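Search this site Enter keywords

Kneath robot back at work after hand trouble

The two-armed robot at Kneath's Plomach office is back on filing duty after three days of on and off service, the company said in December.

Trouble started with a wrist cable. The machine, put in by Trorano to fetch and put away box files, kept stopping with the same fault code, mostly when reaching low. Staff logged 17 stops in one morning. Filing went back to being done by hand and a pile built up by the printer.

Gyula Pálfi, who looks after the robot for Drulell, the service firm, drove over with a spare cable and a box of fingertip pads. First swap didn't fix it. The fault came back before lunch.

"The cable was fine, it was the plug end," Pálfi said. "You can look at a plug like that all day and it looks OK. You have to wiggle it with the arm bent."

Second time round he reseated the connector, changed the strain relief and ran the cable with more slack at the elbow. Then the wrist cameras. Both had to be set up again becuase the arms had been off power, and that took longer than the repair. Close focus on them is poor and is staying that way for now, Drulell says a new lens is on order.

Last part of the job is a run at the cabinet, doors open, low reaches on both sides.
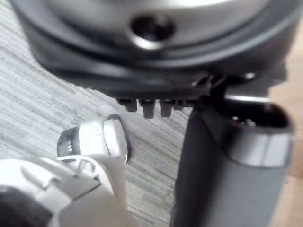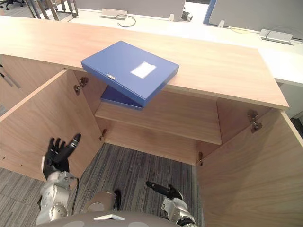
Robot at the cabinet, a blue box file at the front of the countertop. 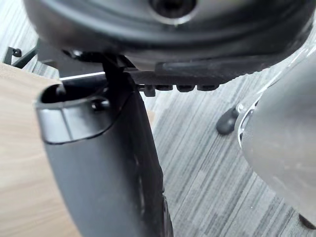 What gets checked now

Kneath has agreed a new routine with Drulell. Before the first job of the day someone presses the hold button, bends each elbow by hand and watches the screen for a dropped signal. Takes a couple minutes. Fingers get wiped with a dry cloth, no spray. If a finger feels loose it is not to be tightened by staff, call Drulell.

Once a month Pálfi comes in to check the cable runs from shoulder to wrist, go over the hand screws and redo the camera set up. Any cable that has gone stiff gets changed the same day. Spares are now kept on site, which they weren't before.

The robot had done 1,478 file moves before the first fault, according to the log. Trorano has asked for a copy and is looking at whether the plug should be changed on its other machines too. No word yet on when.

Staff are asked to keep chairs clear of the cabinet doors while the robot is runing, and to leave the lower shelf alone until the arms are parked. Stops should be written in the book with the time and which arm.

Drulell will be back to fit the lens when it turns up. That visit should take 20 minutes and filing will be paused.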